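Whitfield Robotics Club
Interim progress report to the Stallitz Fund
2019-12-16

Work in this period covered the sorting task for the Monberg student competition. Teams must move small parts between divided containers using a gripper of their own design. The club has completed the mechanical build of its entry, named Dullo, and has begun recording manual handling as a reference for the grasp planner.

Of the 200 demonstrations planned, 40 have been recorded and reviewed. Students perform each one with both hands, in work gloves, over a green cloth. Clear containers remain the main difficulty — reflections along the rims confuse the edge detector, and the contents show only faintly through the walls.

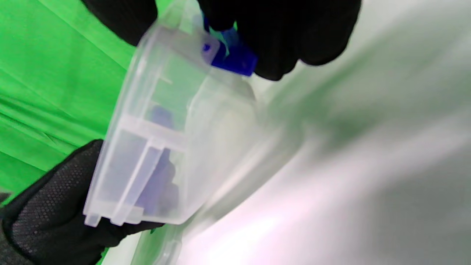 Fig. 1. Compartment box with blue latch, held in two gloved hands.

The review produced 9 changes to the recording procedure. The most significant is a fixed order of steps for latched boxes, with the latch addressed before any part is handled. Lighting will be lowered for the next set.

Spending to date is $2085, mainly servo motors and fasteners. No change to the approved budget is requested.

The remaining demonstrations are scheduled for completion in February. Training of the grasp planner will start on the existing recordings in the meantime. Gripper pad wear has not yet been measured and will be covered in the next report.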